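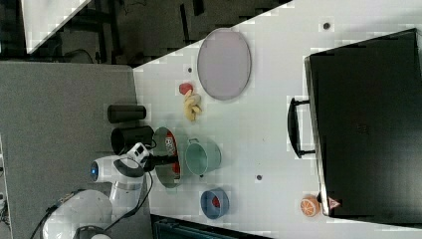
Toy kitchen set: how much to move things between episodes?
Forum: Data collection / Tabletop manipulation

hmin_bench
I'm putting together a pick-and-place set on the play-food table. Fixed cast of objects: banana, orange slice, bowl, toaster oven and so on. Current protocol is 6 layouts, 80 episodes per layout, with small jitter on each object between episodes. The oven stays put. The policy trained on the first batch does well on layouts it has seen and falls apart when the bowl crosses to the other half of the table. More layouts, or more jitter?
— Humaira Minhas

torqueless
More layouts. Jitter of a couple of centimetres teaches it to correct at the end of the reach and very little else. We had 1755 episodes on a Zurkel arm with four layouts and it had memorised the approach path for each one.

kbhutto
Disagree in part. Layout count matters, but if you reshuffle everything every time, the operators slow down and the demonstrations get worse. Hesitations go into the data as well. I would keep the oven and the large plate fixed and move the small items freely.

hmin_bench
The oven is what I'm unsure about. It takes up a good share of the surface and the door handle faces the middle of the table, so it limits where the arm can go. If it never moves, the policy may be using it as a landmark.

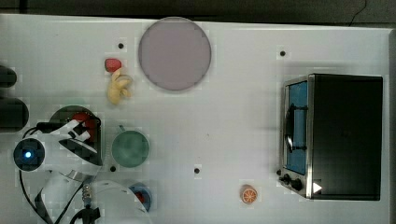

What I have been doing is leaving the food near the plate and only changing the instruction, so that one layout gives several tasks. It's quick, but I suspect the policy reads the layout and ignores the text.

torqueless
It will, if each layout mostly goes with one instruction. Check your split. Every layout needs every instruction, in similar numbers.

kbhutto
Agreed on that. Also log the failed grasps under a separate tag. Don't delete them.

naqvi_fork
Why keep failures for plain behaviour cloning? You will only filter them out again.

kbhutto
Because the filter changes. We threw ours away in August and then wanted them for a success classifier. Storage is cheap, operator hours are not.

naqvi_fork
Fair for a classifier. For the policy I would still train on clean episodes only. Our Mindero set went from everything down to 829 clean ones and the smaller set did better.

torqueless
Same operators in both?

naqvi_fork
No, two of the slower ones were mostly filtered out. So it's not a clean comparison.

hmin_bench
Thanks. Plan for the next batch: twice the layouts, fewer episodes in each, oven shifted every second layout, instructions balanced within a layout, failures tagged. I'll post the held-out results with the bowl on both sides.

kbhutto
Keep one layout out of training altogether, oven position included.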